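Small importers learn to live with a moving dollar

March | By Rosângela Fontes

Print | E-mail

Reading time: 3 minutes

When the dollar slides, the first people to feel it are often the ones who never meant to take a view on currencies.
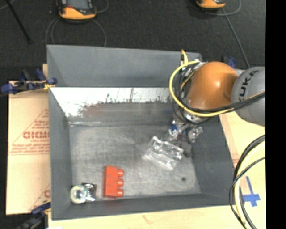

A bill that changes on the way

Wundcombe buys kitchen and garden goods in Europe and sells them to independent stores in the Midwest. It has 11 employees and no finance department. Its orders are priced in euros and paid in two parts: 20 percent when the order is placed, the rest when the goods ship. The gap between the two payments can run to most of a season.

For years the company paid whatever the rate was on the day the invoice came due. Some seasons that worked in its favor. Last fall it didn't. The euro climbed while a large order was in production, and by the time the final payment went out, the margin on the whole shipment had gone.

"We had already printed the spring price list," says Chie Ichikawa, who runs purchasing. "The stores were holding us to it, and I would have done the same in their place."

Forwards, and what they cost

The usual answer is a forward contract, an agreement to buy a set amount of foreign currency on a future date at a rate fixed today. Banks have sold them to large companies for decades. Smaller buyers can get them too, through a bank or a currency broker, though the terms vary more than many owners expect.

The fixed rate is not a forecast. It reflects the difference in interest rates between the two currencies, plus the provider's markup. When U.S. rates are higher than euro rates, a forward purchase of euros costs a little more than the spot price. The markup is the part worth arguing over, and it seldom appears as a separate line on the quote.

Ichikawa asked for quotes from two brokers, Hudetti and Cherkaoui, at the same hour of the same morning. The spread between them was wide enough to cover a month of warehouse rent. She now does this for every large order — it takes a couple of phone calls.

Deposits are the other thing to ask about. A provider may want money up front, and may ask for more if the market moves against the contract. A company that is already short of cash in the off-season can find that harder to handle than the currency swing itself.

How much to cover

Wundcombe covers 80 percent of each confirmed order and leaves the remainder open. Covering 100 percent sounds safer, but orders get trimmed and shipments get split, and a forward contract has to be settled whether the goods arrive or not. Unwinding one early can mean a loss.

Skedeck, a furniture seller with suppliers in Canada, went a different way. It asked its suppliers to bill in U.S. dollars and accepted a slightly higher price in return. The risk is still in the deal, but the supplier carries it and charges for doing so. Skedeck's owners decided that a known price was worth more to them than the lowest one.

Both companies have also changed how they write their own price lists. Skedeck's are now good for one quarter. Wundcombe kept its seasonal list but added a line allowing for a change if the euro moves past a stated level. Two stores objected, and one of them has since asked for a copy of the wording to use with its own customers.

The euro has been quiet so far this month. Ichikawa placed her summer orders last week and booked the forwards the same afternoon.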